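November, late

Back from Arstead just after one in the morning and too awake to sleep, so I am writing this at the kitchen table with toast. That was the last of the Kallell dates before the break. We have done 16 shows now and there are 34 on the full run, so we are not quite at the halfway point, though it feels further along than that.

The get-in was slow. The Cesberg is a nice old hall to look at but the loading door is up a ramp with a bend in it, and the big drum riser will not go round the bend in one piece. I knew this from two years ago and had written it in my notes and then not read my notes. We took the riser apart in the rain and put it together again inside. That cost us the best part of the morning. Catering was in a corridor. The soup was good.

Sound check should have been at four and started at twenty to five. The band only wanted to run the two new songs and the ending of the long one, where the keyboards drop out and the guitar has to carry on alone for a bit. It has been ragged all month. They did it 3 times and the last one was fine, so they stopped there, which I thought was sensible. I used what was left of the time to ring out the monitors on the left side of the stage. There is a low hum over there that I could not get rid of. I think it is the building.

Doors at seven. The support act played to a half-full room and got a decent hand at the end. They have got better since the first week. They talk less between songs and the drummer has stopped rushing.

The hall was full by nine. Cesberg had held back 100 tickets for the door and they went, according to the box office, before the support had finished. I am always surprised by that. Sales for this leg were poor in the summer and there was talk of moving two of the dates to smaller rooms. Hassanpour, who are promoting the whole thing, held on and did not move them, and every night since the start of the month has been full or near it. I suppose people leave it late to buy now. It must be hard to plan around.

The show itself was good. Not the best of the run, I would still say that was the second night by the coast, but good. The room is kind to voices and hard on bass, so I kept the low end down and the words came through clearly. You could hear people singing the quiet one from the back of the balcony. One of the radio packs dropped out in the fifth song and we swapped it in the gap before the sixth. I doubt anyone in the seats knew.
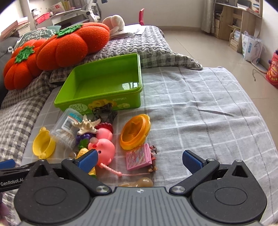

Load-out was quicker than load-in, as it nearly always is. We had the local crew until midnight and they were strong and did not mess about. The riser went out in pieces, down the ramp, no trouble. I coiled my own cables, which I don't have to do but prefer. Two of the long ones are getting tired near the plug and I have put tape on them so I remember to cut them back and solder them over the break. I must also order more batteries. We are going through them faster than I put in the budget.

There was some talk in the van about the spring dates. The rumour is that the second leg will open in a bigger place and that the ticket price will go up with it. I don't know if that is right. A bigger room means a bigger rig, and a bigger rig means another truck and at least one more person on sound. I would like that, as I have been doing two jobs since September. But I have heard this sort of thing before and it came to nothing, so I will wait until I see it on paper.

My ears feel fine. I wore the plugs all through the support and for the last half hour of the main set. My knees are another matter. I am going to take the stairs slowly for a few days.

Eleven days off now. I have written a list and most of it is dull - the car, the dentist, the invoice for October that I still have not sent. I want to listen back to the recording of tonight on proper speakers and see whether the bass was as tidy as I thought it was from the desk. I also want to have some music on in the house that I have not had to mix. I put the radio on just now, very low, and it was one of ours, so I turned it off again.

Toast finished. Bed. Bins go out in the morning.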